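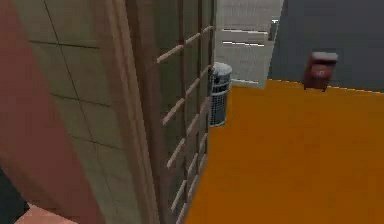
Tandov Oil Wrestling Club

14 comments
Share 50

Tandov is an oil wrestling club, and I should say up front that I've followed it since I was a kid, so this entry is going to sound like a fan wrote it (one did!). The club takes its name from the village where it started, and it trains in the old grain hall behind the bus stop, which every visiting team complains about and every home wrestler loves.

Origins

The first coach was Bülent Öztürkmen, a butcher with a bad knee and a very loud voice. He started with 3 wrestlers and one pair of leather trousers that fit any of them properly. My uncle swears he was one of the three, but I've never found his name in the club book, so I'm leaving him out.

The early years were mostly losing. Tandov wrestlers had strong legs and no patience, and the teams from the coast used to wait them out and turn them in the last minute. Öztürkmen changed the training completely after one especially bad summer and made everybody practice grips for a whole winter before he let them near a real bout again.

Best years

Ozan Dağdelen is the name most people know. He won the regional belt, lost it, and won it back from the same man, Kaan Akyol of Ploro, in a final that lasted 46 minutes and that I still can't talk about calmly. The attendance that day was 1641, a club record, and I was sitting way up at the back with a bag of sunflower seeds I forgot to eat. Akyol fans will tell you the deciding hold was late. It wasn't, but read the comments if you enjoy that argument.

Rivalries

Ploro is the big one. Travum used to be, until their senior squad folded and half of it came over to us, which made for some awkward dinners.

Recent seasons

Firdevs Canpolat took over as head coach and the first thing she did was bring back the winter grip sessions. She also opened a youth group, run by Hatice Polat, and it has about 50 kids in it now, more than the seniors ever had. The young heavyweights look great to me. The middle weights need work, and Canpolat has said so herself, pretty bluntly, at the annual meeting.

Colors and customs

The club wears dark green. Before home bouts the oldest member present pours the first jug of oil, and the drummer doesn't start until the jug is empty.

Last updated 2020-01-15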